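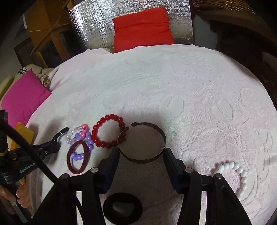 Equipment Review: Hand-Held Grippers for Household Tidying Tasks
Calham Equipment Lending Office
Posted Sep 1, 2020
Reviewed by Siham Rizk

Overall rating: Recommended, with conditions on the budget

Our office reviews equipment before member sites commit money to it. The Vamano and Sadach sites both asked whether a pair of hand-held grippers would be a sensible first purchase for a program on household tidying, or whether the funds should be held back for a powered arm. The trial task was the sorting of small personal accessories: beaded bracelets, hair ties and the like, picked up from soft fabric and placed in an open box.

Cost
The amount set aside for the trial was $1380. This covered the pair, delivery and a modest stock of spare parts. It did not cover a computer, storage for the recordings or the time of the operators. Sites that budget only for the hardware will find the remaining costs arriving within the same quarter, and we advise entering them as separate lines from the start.

Handling
The grippers are comfortable for short periods. Operators were asked to stop after 30 minutes, and we would not extend that limit. The cables deserve attention when a work area is chosen. They need slack, and a cable that drags across soft fabric will move the very items the operator is trying to reach.

Performance on small items
Beaded bracelets proved a fair test. The beads are round and smooth, the strand gives way under pressure, and the fingers must close squarely if the strand is to be lifted cleanly.

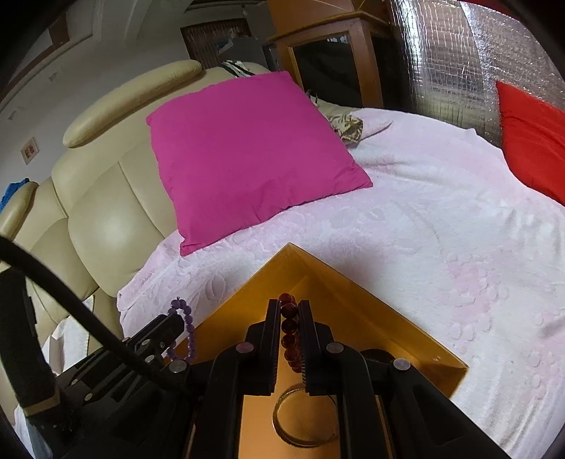

Hair ties were slower work. A thick one can be pinched almost anywhere, while a thin elastic lying flat on fleece calls for a steady hand and a low approach. Rigid bangles are easy to hold but tend to slide before the fingers meet. Operators improved noticeably after their first 100 pickups, and a training allowance of that size should be written into any plan.

Furnishings and props
Very little needs to be bought. A blanket, a shallow box and a collection of inexpensive accessories are sufficient, and most sites will have these already. We do suggest a box with low sides – deep containers force the wrists into an awkward angle.

What we would change
The spare parts allowance was too small. Fingertip pads should be treated as a consumable and ordered with the first shipment. A second set held centrally at Harb would also spare sites a long wait in the event of a fault.

Recommendation
Purchase is advised for sites with at least 2 trained operators and a settled list of tasks. Sites still deciding what they wish to record should borrow a set through this office first. Requests for the September lending period may be sent to the Calham desk.

Comments
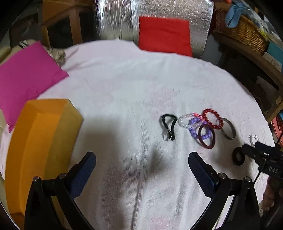 Pongsak Boonchu: I agree with the advice on spare pads, but I would go further on operator time. In our own plan it came to more than the equipment itself, and we had to return for a second approval. Could the office publish a blank budget sheet with that line already included? It would also help to know whether borrowed sets come with pads or whether the site is expected to supply them.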